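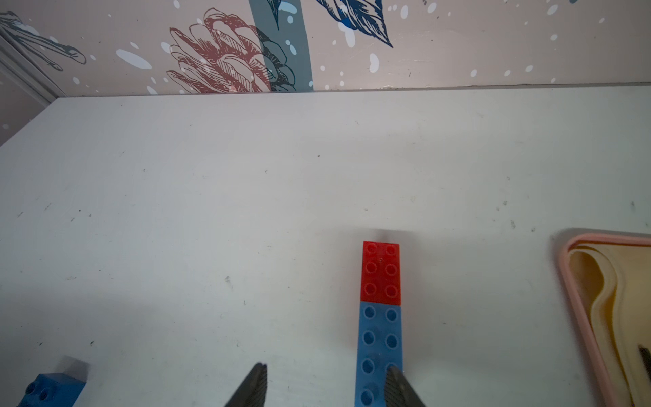

Patterned paper meeting a white tabletop.

Section 4. Hanging the first strips

By now your wall should be clean, primed and left alone overnight. If it isn't, go back to Section 3. I skipped the primer on my first try with Drerkex paper and spent a whole evening picking bits of it off the baseboard, so please learn from me!

Before you start: check that every roll carries the same batch number. Mine all say 197. Two batches can look identical in the store and then go down the wall as two different pinks.

1. Pick your starting corner and measure out one strip width, less half an inch. Make a light pencil mark there. (No pen. Pen comes through, and it comes through months later when you've forgotten you did it.)

2. Hold your level against the mark and draw a plumb line from ceiling to baseboard. Corners are almost never straight, and the one in my back bedroom is off by more than I like to admit.

3. Cut the first strip with four extra inches, two for the top and two for the bottom. Do the same for the second strip, but lay it next to the first on the floor and match the pattern before you cut.

4. Peel back only the top foot of the backing. Line the edge up with your pencil line, press it down lightly, and stand back and look at it. It's easy to move now and a pain later.

5. Work your way down, pulling the backing with one hand and smoothing with the other. I use the Stumance felt smoother, but a folded dish towel does fine. Go from the middle out to the edges.

CAUTION: Turn off the power at the breaker before you trim near any outlet or switch. Take the cover plate off, paper right over the hole, then cut.

Note: Small bubbles usually settle on their own in a day or so. Big ones won't – lift the strip back up and lay it again.

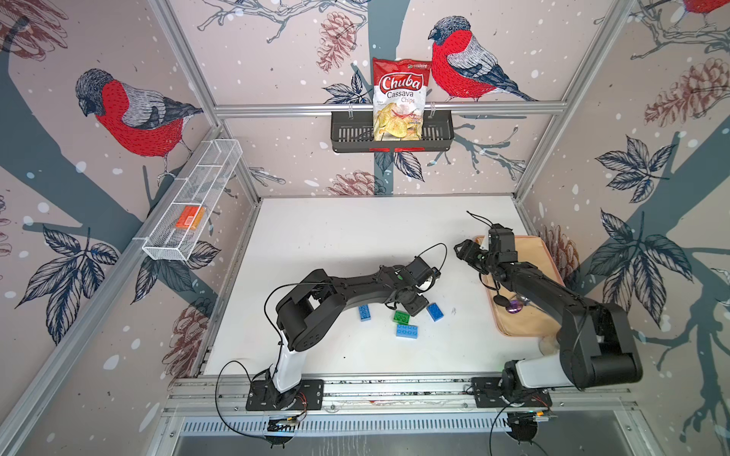 One reader wrote in to ask whether the second strip should overlap the first, the way the leaflet in the Nelside rolls shows it, or just touch. She had tried a thin overlap and could see the ridge every time the lamp was on.

Just touch, if your paper is thick. I only overlap the very thin kinds, and then by a hair. Bring the edges together, run the seam roller down once with light pressure, and leave it be. Pressing hard stretches the paper and you get a gap when it relaxes.

6. Trim top and bottom against a wide putty knife with a new blade. Snap to a fresh one every couple of strips. A dull blade tears, and it always seems to tear right at eye level.

Tall walls are covered in Section 5, along with ceilings that slope.

Last updated 5 October 2024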